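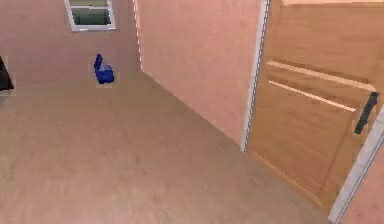
A reader wrote in after my piece on storm kits to say that a flashlight and a case of water are fine for the first night, but what she wanted on day three was to know whether the road out was open. Fair point, and it sent me looking for a decent emergency radio. I've now lived with the Gatov Fivus since May, and I like it a lot.

Reviews > Preparedness > Radios and Power

The Fivus is a hand-crank weather radio with AM, FM and the weather band, a small reading light, and a USB port for topping up a phone. Plenty of radios do all that. What sold me is how well this one does the dull parts. The tuning knob is big enough to turn in work gloves. The weather channels sit on their own switch, so you can't bump off them by accident. And the speaker is loud — properly loud, loud enough to hear over rain on a metal roof with the thing sitting across the kitchen.

The battery is 2,000 mAh, which won't fill most phones from empty, and Gatov says so right in the manual. I appreciated that! I got a bit over half a charge into mine before the radio complained. The better use is to leave your phone alone and let the radio do the listening.

Cranking is work. Two minutes of steady turning gave me five minutes of radio at normal volume, and my forearm knew it. The handle has a metal core, though, and it folds flat with a good firm click (I broke the plastic handle off my last radio in one evening, so I checked this first). The solar strip on top is slow. On a bright windowsill it keeps the battery from draining and that's all I'd ask of it.

We had a long outage in May when the river came up behind the Lachance levee and the substation went down. The Fivus ran all that evening, overnight on alert mode, and into the next afternoon without a turn of the crank. Alert mode wakes the radio when a warning goes out for your county. It went off twice overnight, and both times it was something I wanted to hear.

I also tried the Carent, which is cheaper and lighter and has a nicer carrying strap. Reception was close on FM. On the weather band the Carent hissed so badly in our basement that I couldn't make out place names, while the Fivus came through clean with the antenna half up.

Gripes: the reading light is too blue, the rubber flap over the USB port is fiddly, and programming your county code means holding two buttons while turning the knob. Do it on a calm day and write the code on a piece of tape on the back.

I'm buying a second one for the car.

Filed under: Storm Season, Gear We Keep, Radios

Comments

ridgeline_ham: Good call on the tape. Mine forgot its county code when I let the battery go completely flat over winter.

Pattypan: Does it take regular AAs as a backup? That's the one thing keeping me on my old one.

wetbasement2: Yes, three AAs behind the back panel. You need a coin to open it.

Pattypan: Sold, thank you!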